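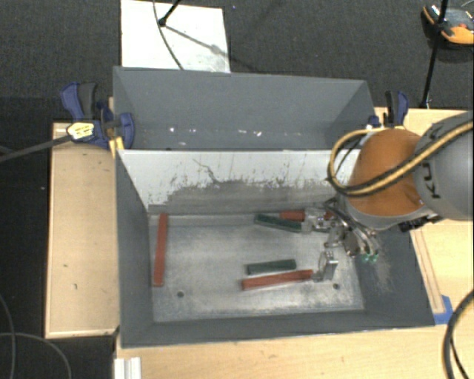
*A few bars at the bottom of the bin.*

Wayne Clegg quit Ostora in June and drove 131 miles to Estell to sell his father's house. He had the key in an envelope. The realtor had told him to clear out the kitchen first, so he started with the drawer by the stove.

It held string, dead batteries, and a stack of bills from the Lazarević bakery. His father had bought the same rye loaf every week and kept every bill. Wayne put them in a trash bag, then took them out again.

At noon a woman knocked. She was around 50 and carried a loaf in a paper sack.

"He paid ahead," she said. "There are 12 left."

"He died in the spring."

"I know. I was at the church. You sat in front."

Wayne did not remember her. He asked what he owed and she said nothing, it was paid. She wanted to know if he would be there next week.

"I'm selling it," he said.

"All right. But next week?"

He looked at the boxes in the hall. He had filled two of them.

"Probably," he said.

She handed him the sack and went back to her car. Wayne found a knife, cut the heel off the loaf, and ate it standing at the counter. Then he called the realtor and asked if she could wait on the sign.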